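August
by Aoife Noonan

Keeping a drinks log for a month

My kitchen scale reads in 2 g steps, so everything below carries that error. I logged each cold drink I bought or mixed: volume, sugar on the label, time of day. The log is a plain text file with one line per drink. Water and coffee were left out.

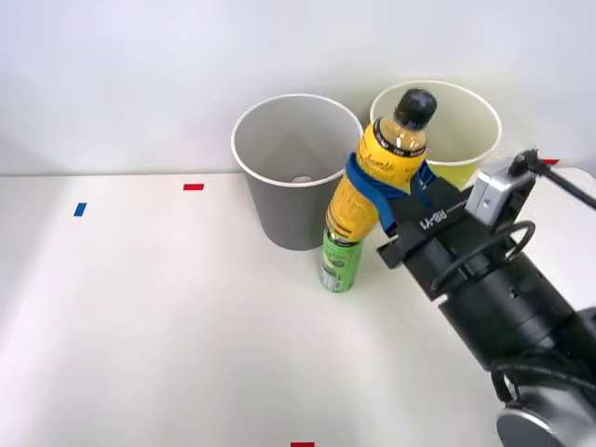 Bottle size

Size predicted intake better than thirst did. I finished nearly every bottle I opened, whatever it held. Pouring into a cup first changed that, and the remainder usually went back in the fridge until evening.
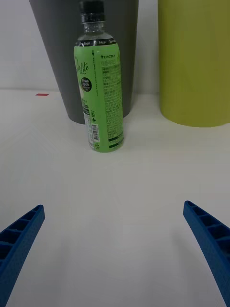

The label figures need care. Some are per serving and some per bottle, and Fonine prints both in the same column. I converted everything to grams per 100 ml before adding it up. My first total skipped that step and came out 30 percent low.

Storage

Opened bottles went on the middle shelf of the Urkine fridge, which holds temperature well apart from the door. Carbonated drinks lost most of their fizz by the second day. Squeezing the air out before closing the cap made no difference I could taste, and I have stopped doing it.
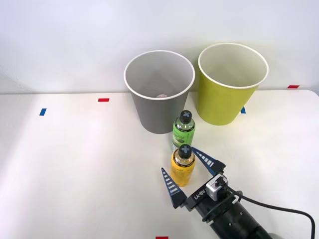

Tea was harder to log. I brew it at double strength and dilute by eye, so the volumes are estimates. A marked jug would fix this. The one from Plorkau has lines only down to 200 ml and I often pour less.

Results

Total sugar from drinks was 695 g for the month. Around 20 percent of that came from two long drives, when I bought whatever the gas station had. Leaving those out, the weekly figures are flat.

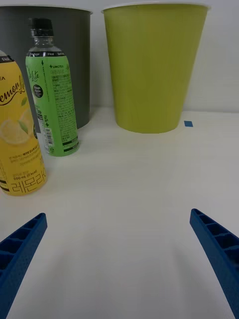

Two plastic drink bottles on a white table.

Next month I'll add fruit juice and drop the time column, which I never used. Cai has asked for the text file, and I'll send it once the tea entries are cleaned up.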